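**Packing tape** is a pressure-sensitive plastic tape used mainly to close cartons. It is sold clear or brown, and makers claim a good deal for it. Fondstead, for one, advertises a "lifetime" bond, without saying whose lifetime.

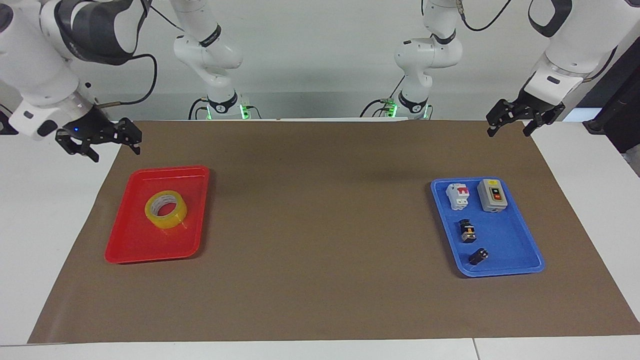
*Roll of clear packing tape in a red plastic tray, on brown paper.*

Clear tape is often said to yellow only with age. Diệp Huỳnh doubted this after comparing 12 rolls, 8 of them new, though her notes give no storage conditions and the claim remains unsettled.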